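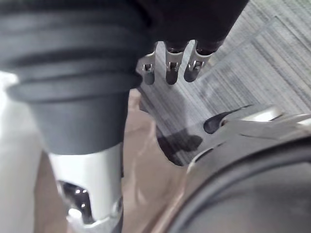 Foto: archivo Wakley

Por la redacción de Skerkura · octubre
Lectura: 2 min

Llevo un mes entero sin saber dónde comprar el pan y reconozco que me tiene de mal humor. La panadería Güneş, la de la esquina de mi calle, cerró por reforma, y lo que iban a ser unas semanas ya huele a Navidad. Os parecerá una tontería (a mi familia se lo parece, desde luego), pero es que yo a esa panadería no iba solo a por pan.

Iba a hacer cola. Sí, a hacer cola, esa cosa que todo el mundo quiere quitarnos de encima. Ahora pides el café desde el móvil, coges cita para la farmacia y en el supermercado te cobras tú misma mientras una voz te riñe por mover la bolsa. Todo para no esperar. Y yo me pregunto qué hacemos luego con los minutos que nos ahorramos, porque en mi caso la respuesta es bastante triste: mirar el teléfono en el sofá.

En la cola de Güneş me enteré de que iban a quitar el autobús 55, el que sube hasta el ambulatorio. Me enteré allí, con un tique en la mano, y no por la web del ayuntamiento, que lo colgó cuando ya estaba todo decidido. También allí me recomendaron a la dentista que tengo ahora, y una señora me explicó cómo congelar las barras para que no salgan como una piedra (en rodajas, y directas a la tostadora). ¡Eso no me lo había contado jamás ninguna aplicación!

Ya sé lo que me vais a decir. Que hay colas horribles, y es verdad. La de la calle Grundon para renovar papeles no se la deseo a nadie: casi 30 minutos de pie, sin un banco, para que al final te falte una fotocopia. Quien sale de trabajar a las ocho o lleva a un crío en brazos no tiene ninguna gana de charla, y yo tampoco la tengo todas las mañanas. Hay días en que me pongo los auriculares sin música, solo para que no me hablen.

Pero una cosa es esperar porque faltan ventanillas y otra esperar tu turno con los vecinos delante de un mostrador — y me parece que las hemos metido en el mismo saco. De la primera hay que quejarse, y mucho. La segunda la echo de menos como se echa de menos una plaza con sombra.

He probado otras panaderías, claro. En una te dan número en una pantalla y la gente espera fuera, cada cual en su trozo de acera. El pan está bueno, incluso mejor que el de Güneş (que no me lean), pero entro, pago y salgo sin haber dicho más que «integral, por favor». Llevo así 2 barras por semana, cuando antes compraba una diaria que muchas veces ni nos comíamos.

Así que espero que abran pronto y, sobre todo, que no vuelvan con pantallita. Si vuelven con pantallita, pienso preguntar en voz alta quién es la última.

Contacto · © Skerkura · Volver arriba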